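FOR IMMEDIATE RELEASE

Grandby shared workshop opens up its hand-held gripper build, plans and parts list free from February

TASTVILLE - The Grandby workshop is putting out the full plans for Fustell, a hand-held gripper tool put together by members on evenings and weekends. Files go up in February. Free to copy, free to change, free to sell if you can find a buyer.

Fustell is a plastic-bodied gripper with two soft fingertip pads and a wide-angle camera looking out past them. You hold it, you pick things up with it, it records. The recordings are for teaching a robot arm the same job later on. The arm is a seperate project and is not part of this release.

Parts for one unit come to $136, not counting the camera. Print time for the shell is 40 hours on the workshop's slower machine. The fingertips went through a lot of versions. Early ones split at the base, the next lot were too stiff for anything thinner than a mug handle. Current pads have held up best so far and are the ones in the files. Older versions are in there too, in a folder marked "old", for anyone who wants them.

"We wanted something a person could build at a kitchen table with a borrowed printer," said Oksana Demchenko, who leads the build. "The shell is still bigger than I'd like. It works, my wrist gets tired. Next one will be lighter."

Members have recorded 1740 short clips to date, mostly pick up and put down, some pouring, some folding. Clips are not in the February release. Permission forms still going round.

Also in the package: wiring notes, the mount drawing, a list of screws (check the lengths, two were wrong in the draft we sent out earlier) and a short guide to lining up the pads so they they meet evenly.

Build night for newcomers starts at 7 p.m. at the workshop, upstairs room if the main floor is busy. Bring a laptop and a small screwdriver set. Kits of cut and printed parts will be on hand through Panganiban, the supply counter by the front door, while they last.

Press contact: Oksana Demchenko, Grandby workshop, Tastville. Ask at the front desk or leave a message. More pictures on request. 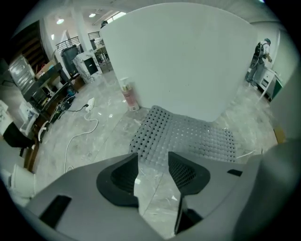 View past the fingertip pads of the hand-held gripper, with the workshop floor beyond.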